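Culard blue storage bin: a long look at a plain box

I should say at the start that I don't think most storage products deserve a review. A box is a box. You put things in it, you put it on a shelf, and in two years you swear at it because the lid has gone missing. But I've had the Culard on and off my worktable since March, I paid for it with my own money, and the claims on the label annoyed me enough that I started keeping notes.

The label calls it a "sorting bin for demanding work". It's an open-topped rectangular tub in blue plastic. There is no lid, and no lid is sold for it. Culard's leaflet says this is so that you can "see and reach at a glance", which is a cheerful way of describing a missing part. If you want to keep dust off whatever is inside, you'll be laying a tea towel over the top like the rest of us.

I bought mine from Hinolcombe, who run a trade counter and will sell you a single one if you ask nicely. It came in a cardboard sleeve with a sheet of instructions. I read them so you needn't. They tell you to put the bin on a flat surface and not to stand in it.

What I wanted it for

My props and oddments have been in a muddle for years. I make and mend bits for small theatre groups – false noses, rubber hands, rings, bottles, a great many candles – and everything used to live in carrier bags. You'd go in for a moustache and come out with a fistful of string. The plan was to have one bin on the table at a time, tip a bag into it, pick out what was worth keeping and send the rest to the tip.

For that sort of job you need walls high enough to stop things rolling off and low enough to get your wrist over. The Culard gets this about right. The sides are slightly tapered, so it opens out towards the top and you aren't scraping your knuckles on the way in. I'd have liked a bit less taper, as you lose floor space for it, and floor space is what you're paying for.

The ribs inside are my main complaint. The inner walls are ribbed all the way along and I assume this is to stiffen them. Fine. But glitter gets down between the ribs, and so does face powder, and so does the crumbly stuff that comes off old foam latex. I went at it with a washing-up brush, then an old toothbrush, then a damp cloth wrapped round a knife, and there's still a line of gold down one corner that I expect to be buried with.
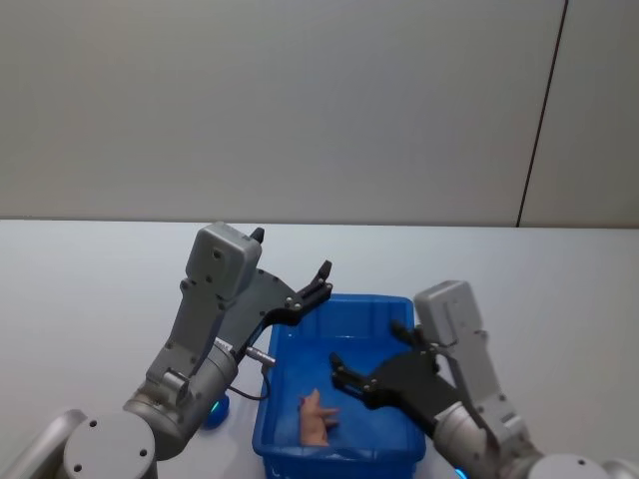
The raised rim, on the other hand, I've come round to. My first thought was that it was there to make the thing look sturdier than it is. In use it gives you something to hook your fingers under, and when the bin is full of plaster bits you're glad of it. It does dig in if you carry it up more than one flight of stairs. I'd call it a decent rim and leave it there.

Now the colour. Blue is the only one Hinolcombe had, and I grumbled at the time. I wanted white, or that milky see-through plastic. I was wrong about this, or partly wrong. Anything skin-coloured shows up very well against blue, and so does anything made of wood or brass. A rubber hand lying in a white tub is surprisingly easy to lose track of under a poor bulb. What you can't find in it is anything else blue, and I now keep my sapphires (glass, before anyone writes in) in a biscuit tin.

How it has worn

The leaflet claims it is good for 3000 "load cycles". I don't know what a load cycle is and the leaflet doesn't say. If it means filling the bin and emptying it again, I'll be at it until I retire, and I don't believe anybody at Culard has sat there doing it either. I ignore numbers like that and so should you.

What I can tell you is that mine has been dropped on a concrete floor twice and has not split. It has picked up scratches on the bottom from being pushed about. I left it by the back door through a frosty week and it was no worse. I also poured hot water in to get some glue off, straight from the kettle, which I wouldn't do again: the floor of the bin went soft enough to worry me, then settled back. The glue stayed where it was.

Rubber and latex pieces want keeping out of the sun whatever you put them in, and an open bin won't help you with that. I use mine for sorting and then move things to a cupboard. Anyone hoping to store a good prop in it for years should look elsewhere.

Against the others

Before this I had the Panicker tub, which is cheaper and has smooth sides. It wipes clean in one go, and I miss that. But it bows when you lift it with any weight in it, and the one I had cracked at a corner inside a year.

Crescencio Pastor, who has the workshop two doors down from mine, swears by the Bralturwood crate. I borrowed it for an afternoon. It's a handsome thing and it weighs as much as a small dog before you've put anything in it. It also has slots in the sides, and my beads went straight through them and under his bench. He has been kind about it.

Of the three, I'd still pick the Culard for tabletop sorting. I wouldn't pick it for paint, powder or anything that sheds.

Would I buy it again?

One more, probably, if the price stays where it is. I wouldn't buy the set, which is sold as a saving and works out at pennies a bin. I gave it 2 out of 10 on the first evening, when I was picking glitter out of it at 11 at night, and that was bad temper. Call it a six. If Culard ever make one with smooth walls and a lid I'll go up to eight, and I'll want the lid to fit.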